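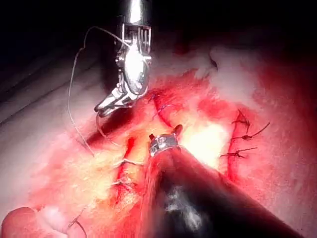

Ashton Tapsell wrote to us that his jaws were closing a little later on the left arm than on the right one, and he asked if he must send the whole arm back. He must not. In most cases like his the arm is healthy and the instrument, or the small plate between the instrument and the arm, needs attention. We put his question on top of this page because we receive it more often than any other.

Home Instruments Spare parts Service Training Contact

Jister instrument set for suturing practice
Order number 427

The Jister set is made for training benches where people learn to drive a needle and tie knots with robotic arms. It is used on skin-like practice tissue only, and it is not sold for use on patients. The set fits the Duggan bench with two arms. It also fits the older Clakberg bench if you order the adapter ring separately.

What is in the box

– 4 instruments with jointed metal wrist
– 5 interface plates
– one brush with soft hair, one brush with nylon hair
– one bottle of joint oil
– a test card for the jaws
– this text, printed on paper

Setting up an instrument

Switch the bench to Park before you put anything on the arm. The light on the arm base must be white. Lay an interface plate on the arm, with the notch towards you, and press it until both clips are closed. Then slide the instrument down its rail. You will feel a soft stop first and a hard stop after it. Many new users leave the instrument at the soft stop, and the bench accepts this, but the wrist will then turn less on one side.

When the instrument is at the hard stop, choose Learn on the bench screen. The wrist bends to each side and the jaws open and close. Keep your hands and the tissue pad away during this. If the screen shows a yellow mark, take the instrument off, turn the four discs on its back by hand until they move freely, and put it on again.

Please do the Learn step every time, also when you change only from one Jister instrument to another of the same kind. The cables inside are never exactly the same length.

Checking the jaws

Use the test card and not a needle. Close the jaws on the edge of the card and pull with two fingers. The card should stay. If it slides, look at the tips under a magnifier. Dried colour from the practice tissue likes to collect there, and a very thin layer is enough to let a curved needle turn in the grip.

For thread, do the same test with a short piece of old suture. Jaws that hold a card well can still let a fine thread slip, and then the tips are worn. Worn tips cannot be filed. We have seen filed tips come back to us in Cukumness, and each of those instruments had to be scrapped.

Daily care

Clean the wrist at the end of each working day. Take the instrument off the arm first. Hold it with the tip down, so that water does not run up into the shaft, and brush the joint with the soft brush under lukewarm water. Open and close the jaws by hand on the discs while you brush. Use the nylon brush for the inside of the jaws only.

Dry with a cloth without fluff and leave the instrument hanging for the night. One drop of joint oil goes on each side of the wrist pin the next morning. More oil is not better here – it carries the colour from the tissue into the cable channel and makes a paste.

Do not use alcohol on the black part of the shaft. The coating becomes dull and after some time sticky.

When the jaws close late

Change the interface plate first. It takes a minute and it solves the greater part of such cases, the one of Mr Tapsell included. If the delay remains, put the same instrument on the other arm. When the delay goes with the instrument, a cable has stretched and we will replace it in our workshop. When it stays with the arm, please run Learn with no instrument on the arm and send us the log file.

Please do not tighten the cables yourself. The small screw behind the discs looks as if it is meant for this, but it holds the spring.

Repair and guarantee

The guarantee is 24 months for the shaft and the discs. Jaws and cables are wearing parts and are not included. Instruments for repair should be clean, dry and packed with the tip cap on. The workshop is closed for two weeks in August, so send them early if your courses begin after the summer.

Questions about this set are answered by Adel Zaki, in English or in French. Please write the order number and the number of your bench in your message.

Page last changed Apr 8, 2018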